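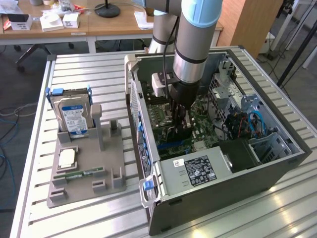 I've been taking old office desktops to bits for a couple of years now, and until the Drovel parts tray turned up I was the sort of person who kept everything in saucers (and once, to my shame, a butter dish). I'd lose a stick of memory under a pile of cables and spend the next half hour cursing. The Drovel is a plain grey 3D-printed holder with pegs and slots, and it sits on the bench to the left of the tower, so the bits go straight across. The hard drive stands up in the back slot with its blue rails still on, the processor has its own square recess in the middle and the memory lies in a long slot below it. I love it. It sounds like such a small thing until you've had one!

I paid 41 euros for mine from Barros, which did make me wince a bit for a lump of plastic. Abílio Neves at the counter let me try a drive in the display one first, and that settled it. They also sell a bigger Kastovura tray at 67, with a lid, but I don't want a lid, I want to see my bits.

Good things first. The drive slot is snug without gripping, and with the rails left on it still goes in upright, so you don't have to unclip them and then hunt for them later. The processor recess is a nice depth: I can get a finger and thumb round the edges of the heat spreader and lift it without sliding it about. And the whole thing is heavy enough to stay put when I'm tugging at a stubborn power plug and the bench is wobbling.

Now the grumbles. There's nowhere sensible for screws. I've ended up using a Trorkus magnetic dish next to it, which works fine, but for the money I'd have liked a little well in one corner. The surface is a bit rough too, with those fine printed ridges, and dust from old cases gets right down into them (an old toothbrush sorts it out, just don't use your good one). And the memory slot suits one stick at a time. If you're emptying a machine with four, the other three are back in the saucer.

It took me about 15 minutes to strip my last tower, all the way down to a bare board, and putting it back together was quicker still as I wasn't searching for anything. My friend Belmiro Brandão has borrowed the tray twice already and I had to go round in August to fetch it back.

Would I buy it again? Yes, though I'd ask if they had the version with the screw well, which Abílio says is coming.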